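Beddoe Rooms opens its doors in Stostotthorpe after a summer of hard work

September 16, 2019

For immediate release

Stostotthorpe has a new place to meet, make and learn. Beddoe Rooms, the former seed merchant's office on Nitcombe Lane, is now taking bookings for its long ground-floor room, and the first groups have already started to use it.

The building went up in 1855 and has been a store, an office and, for one rather damp decade, nothing much at all. Fomau, the small local company that looks after shared workspaces in the district, took on the lease last year and spent most of August getting the ground floor ready. Walls were filled and painted, the wiring was renewed, and the carpet tiles that so many people in the town remember (and few will miss) went to the tip in 14 van loads.

"I walked in on the first morning and could hardly believe it was the same room," said Gwawr Sayce, who manages bookings at Fomau. "You could feel how much space there was. We had been looking at it for years with filing cabinets down both sides, and suddenly you could stand at one end and talk to somebody at the other without shouting round a corner!"

The room has been kept simple on purpose. The walls and ceiling are white, the lighting is bright enough for close work, and an air conditioning unit has been fitted up at the ceiling so that the windows can stay shut when the lorries are going past. Underfoot are wood planks in a good mix of browns and tans, chosen by Ynyr Prothero, who led the fitting out and laid a fair share of them himself.

"I wanted a floor with some life in it," said Mr Prothero. "One flat colour would have looked tired by Christmas. With this you get light boards and dark boards all jumbled together, and I think it warms up all that white. My knees have forgiven me now, more or less."

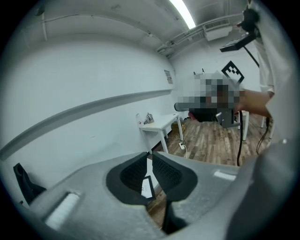 The long room at Beddoe Rooms, with its wood-plank floor and a small white table against the wall.

Furniture has been kept light too. Small tables can be set against the wall or carried out into the middle, and there are baskets for the bits and pieces that every group seems to bring along. Chairs are kept in the cupboard off the hallway and stack on a trolley, so a class can be turned back into an open floor in a few minutes. Groups are asked to leave the room as they found it, and a short list by the kettle in the hallway explains where everything lives.

The ground floor measures 1456 square feet in all, including the hallway and the two toilets, one of which is fully accessible. Up to 80 people can be in the building at once. The front step has gone, replaced by a gentle slope from the pavement, and there is room to leave bicycles and pushchairs inside the front door.

Lowri Mathias, who teaches basket making and held two trial sessions in the room before it opened, is delighted to have somewhere with space to spread out.

"Willow gets everywhere," she said. "You need elbow room, and you need a floor you can sweep. We had people working in a big circle with the long rods sticking out behind them and not one person got poked. I've booked every other Thursday until the spring — I didn't want anyone else to get there first."

Other regular bookings include a sewing circle, a beginners' Welsh class and a repair afternoon run by Zuzana Sokol and Tianyou Mao, who will help people mend lamps, toasters, radios and anything else that can be carried in under one arm. The repair afternoon is free, with a tin by the door for anyone who would like to put something towards parts.

A survey of residents last winter drew 589 replies, with a room for hire near the middle of town coming out as the most common request. Fomau hopes to open the upstairs rooms next, once the staircase has been repaired, and would love to hear from anyone with photographs or stories of the building in its seed merchant days.

Beddoe Rooms can be hired by the hour, the half day or the day, with a lower rate for local clubs. Visitors are welcome to come and look round on weekday mornings between ten and noon.

ENDS

Notes for editors

Fomau looks after shared rooms and workspaces in Stostotthorpe and the villages nearby.

Gwawr Sayce and Ynyr Prothero are available for interview. Visits can be arranged through the bookings desk at Beddoe Rooms, Nitcombe Lane, Stostotthorpe.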